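Risk Transfer and the Insurance Business
Week 6 handout: How a reinsurance treaty gets put together
Prepared by Sulastri Tjoa, with additions from Esi Tsikata's evening section

Before we start

A few of you stayed behind after the last session to ask whether you needed to have the loss ratio material completely nailed down before this week. You don't! If you can remember that an insurer collects premiums, pays claims, and hopes there is something left over after expenses, you have plenty to work with. Keep the week 4 sheet nearby in case I slip into shorthand, which I do, and please stop me when it happens.

We are using the same pretend-it's-your-desk approach as before. You work for Vitora, a mid-sized insurer that writes mostly homeowners policies along a stretch of coast. Your broker is Buschmann, and the two reinsurers on the other end of the phone are Plilent and Sivar. I will keep coming back to these four all through the second half of the course, so it's worth getting comfortable with who sits where.

Why an insurer buys insurance

Think about Vitora's book for a minute. In an ordinary year the claims come in as a steady drizzle: kitchen fires, burst pipes, a tree through a garage roof. The company can see these coming (not each one, of course, but the general amount of them) and it prices for them. What it can't comfortably absorb is one storm that hits thousands of its customers on the same afternoon. The policies are all good policies, the premiums were all fair, and the company could still be in serious trouble by dinnertime.

So Vitora goes to a reinsurer and hands over part of the risk along with part of the premium. The word for handing it over is "cede," and Vitora is called the cedent. You will see both words on the exam and in nearly every reading, and students mix up cedent and reinsurer more often than you would believe, so write it in the margin now.

One thing I want to be very clear on: the homeowner's contract is still with Vitora. If Plilent is slow to pay Vitora, Vitora still has to pay the homeowner. The customer will probably never hear Plilent's name.

Sharing everything: quota share

The simplest arrangement is a quota share. The two sides agree on a percentage, and that percentage applies to the premiums and to the losses, policy by policy, good months and bad. Suppose Vitora cedes 36 percent to Plilent. Plilent gets 36 percent of every premium dollar and owes 36 percent of every claim dollar. A small pipe leak gets split in just the same way as a total loss.

Plilent also pays back something called a ceding commission. Vitora did the work of finding the customers, inspecting the houses and printing the policies, and it would hardly be fair for Plilent to take a full share of the premium without chipping in for those costs. Esi likes to say that the commission is where the real bargaining happens, and I think she's right. Two quota shares with the same percentage can be very different deals once you look at the commission line.

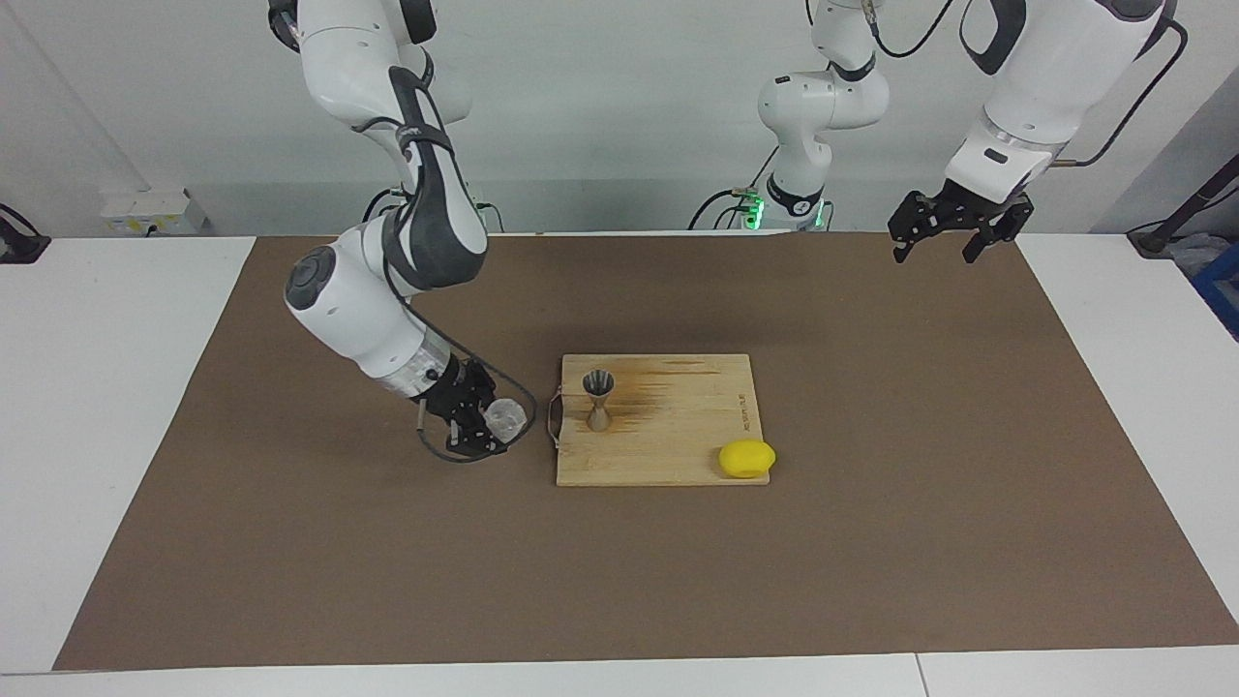

Sharing only the bad days: excess of loss

The other big family works differently. Under excess of loss, Vitora keeps every loss up to an agreed amount, called the retention, and the reinsurer pays the part above it, up to a limit. Nothing gets split on the small stuff.

Let's do one on paper. Say the retention is $83 million per event, and Sivar provides a layer with a limit of $200 million above that. People in the business would say this as "200 excess of 83," and you should practice saying it out loud until it stops sounding odd.

Now a storm in October costs Vitora $150 million. Vitora keeps the first 83, and Sivar pays the remaining 67. Fine. If the storm costs $300 million instead, Vitora keeps the first 83, Sivar pays its full 200, and the layer is used up at 283. The last 17 comes right back to Vitora. This is the piece that people leave out of their homework answers, so please check the top of the layer as well as the bottom. And if the storm costs $80 million, Sivar pays nothing at all, however miserable a week it was for everyone at Vitora.

Reinstatements

Once a layer has been used, is it gone for the rest of the year? Usually the contract lets the cedent restore it, often by paying an extra premium. A treaty might allow one reinstatement, or 2, or a different number altogether. You have to read the wording. In the evening section Esi had everybody find the reinstatement clause in the sample contract before they were allowed to touch a calculator, and I'm going to borrow that for our group.

Where the broker fits

Buschmann represents Vitora. It gathers the exposure data, puts together the submission, takes it around the market and comes back with quotes. Often no single reinsurer wants the whole layer, so each one signs for a share of it, and the one that sets the terms is called the lead. In our case Sivar leads, and Plilent may follow on the same terms for a smaller piece.

For next time

Read the sample contract up to the end of the definitions section, paying special attention to "loss occurrence." Try to decide whether two storms passing through three days apart would count as one event or two, and jot down which words made you think so.

Then rework the excess of loss problem above with an event of $283 million, and again with $284 million. Show the amount each side pays. Bring your answers on paper if you can, as we'll be swapping them with a neighbor in the first part of class.

My office hours are unchanged, and Esi is happy to see people from either section after 5 p.m.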